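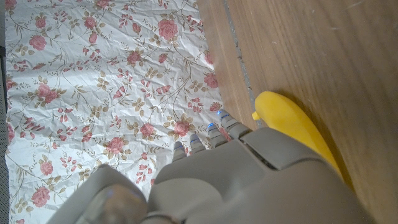
Student Robotics Club Prepares for December Showcase

Students in the Clinden Robotics Club are teaching a four-fingered, thumbed hand to pick up everyday shapes, beginning with a yellow banana.

"The approach matters most," said Nusrat Kodikara, the club's faculty adviser. "Students want to close the fingers too early."

Team captain Munther Qaisi said members have logged 200 attempts this term. "We write down every one — even the bad ones," he said.

The club, which has 17 members, will present its work in December.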